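Lungu: pinza de mano doble, puesta a punto y cuidado

README de la carpeta cellmont/lungu
Mantiene: Asuka Wada. Revisión de septiembre: Naomi Rashidi.

Qué contiene

Esta carpeta guarda las notas de montaje y de mantenimiento de las dos pinzas de mano Lungu que usamos en la celda Cellmont. No contiene el código de lectura, que está en el repositorio Skarnevico. Escribo en español porque el taller trabaja en español; si alguna frase queda rara, por favor corríjanla.

Antes de empezar

Limpiar la mesa con un paño seco. Revisar los tornillos de los dedos en las dos pinzas y apretar solamente con la llave corta. Con la llave larga es fácil pasarse, y la rosca del dedo ya se dañó una vez en la pinza 2.

Abrir y cerrar cada pinza 10 veces en vacío. Si el gatillo no vuelve solo, no se debe continuar: primero se limpia la guía.

Prueba de agarre fino

Para la prueba usamos brochas de maquillaje. El mango es delgado y termina en punta, y por eso un dedo mal alineado se nota muy pronto. La brocha se pone acostada sobre la mesa y se toma cerca de la virola, no por la punta del mango. La otra pinza espera abierta. Se repite 13 veces y se anota cada fallo en pruebas.txt.
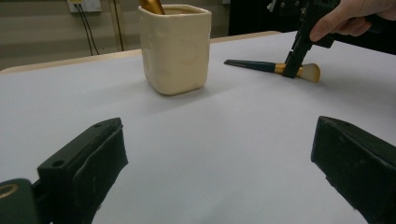
Prueba de agarre fino: la punta del dedo toca la brocha cerca de la virola dorada; delante, los dedos verdes de la otra pinza, abiertos.

Si la brocha gira al cerrar, los dedos no están paralelos. Aflojar el dedo derecho, cerrar la pinza sobre la galga Wurnlow y apretar otra vez con la pinza cerrada. Las marcas superficiales en los dedos no son motivo de cambio. Una grieta junto al agujero del tornillo sí lo es.

Cuidado regular

Guía: limpiar con alcohol, dejar secar, sin aceite.
Dedos: comparar la altura de las puntas después de cada cambio.
Cables: no doblar en la salida del mango.

Problemas conocidos

El error 2001 aparece cuando la pinza arranca con el gatillo apretado. Soltar, esperar 3 segundos y conectar de nuevo.

La plantilla para la altura de las puntas todavía no está dibujada. Naomi tiene las medidas en papel.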